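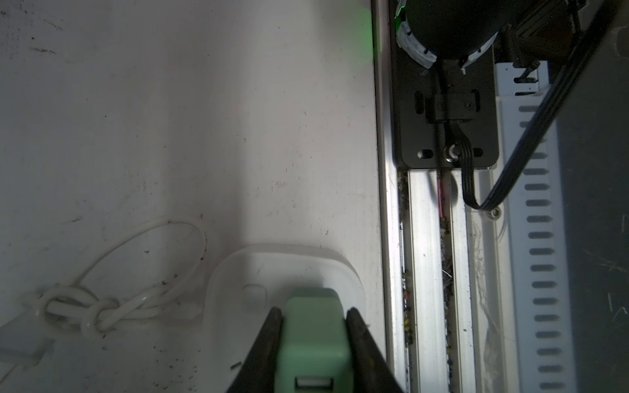 Chapter 10
Care of the Gripper Cell

In the first nine chapters we treated the cell as a finished thing. The arm was bolted down, the gripper closed when it was told to close, and the camera gave a picture. In this chapter we come to the daily work that keeps it so. The reader will need the cell itself, a set of hex keys, a soft brush, a small hand vacuum, a lamp that can be held in one hand, and the cell notebook that was started in Chapter 2.

The teaching cell in this book is the one built at the Riis workshop and later copied at Inham. Other cells will look different, but the parts that get tired are mostly the same: finger surfaces, rails, cables and screws. When you work on a cell from another builder, read its manual first, and let the manual win where it disagrees with us.

10.1 Before you put your hands in

Stop the program at the end of a cycle and not in the middle of a move. Press the emergency stop, switch off the main power, and hang your own lock on the switch. If the gripper is driven by air, close the valve and let the pressure out. If there is still a part between the fingers, support it with one hand before you release it. Do not lean on the arm when the power is off. Some joints have brakes and some have not, and you should know which ones before you begin.

Write the time and your name in the notebook. On the Riis cell the notebook lies on the shelf under the controller, and it must go back there.

10.2 The fingers

A two-finger gripper holds a part by friction. The finger surfaces must therefore be clean, and they must meet the part in the way the designer wanted. Look first at the edges. An edge that has become worn or round can still hold a large block very well, while it lets a small plastic part turn a little during the move. The student then sees a placing error and begins to correct the program, and the program was right all the time.

Wipe both fingers with a dry cloth. Close them slowly by hand, if your gripper permits it, and look along them with the lamp. They should come together at the same height. If one stands higher, loosen its screws, set it again, and tighten the screws a little at a time, going from one to the other. Inger Vestergaard, who taught the first course at Inham, asked her students to draw the worn places in the notebook with a pencil. We recommend this habit. A drawing made in January is of great help when the same fault comes back in summer.

10.3 Rails and flat surfaces

Aluminum rails with an open channel are practical to build with, and they collect everything. Crumbs of plastic, fibers from cloths and short ends of wire can fall into the channel and stay there. Remove the large pieces with the brush, always brushing toward the open end of the rail, and take up the rest with the vacuum. Compressed air is not allowed. It moves the dirt into bearings and connectors, where you can no longer reach it.

If you find a wire in a channel, do not pull it. Follow it with your eyes in both directions until you know where it begins and ends. It may be a forgotten piece, and it may also be a sensor line that someone placed there on purpose.

White plastic surfaces should be wiped as well. Dust there can disturb the camera when the program looks for small dark features.

10.4 Cables

A flat ribbon cable does not like a sharp bend, and a round cable does not like to be twisted. Move the arm by hand or at the lowest speed through its whole path, and watch each cable as it follows. No cable should become tight, and none should touch a sharp edge of a bracket. Loose cable on the work surface should be laid in a wide loop and fastened. A knot must be opened, also when the cable still works.

10.5 Screws and plates

Mounting plates with long slots allow adjustment, and for the same reason they can slip. After each adjustment, draw a thin line with a paint pen across the bolt head and the plate. At the next inspection you can see at once if the bolt has turned.

Case: the Etetti cell at Grulville

The cell at Grulville placed its parts correctly for 29 days and then began to place them too far to the left. The operators changed the camera settings two times. The notebook entry with number 2406 finally gave the cause: a plate had slipped in its slots after a cleaning, and the bolt carried no paint line. Read the case again when you have finished Section 10.5, and write down in which order you would have made the inspections.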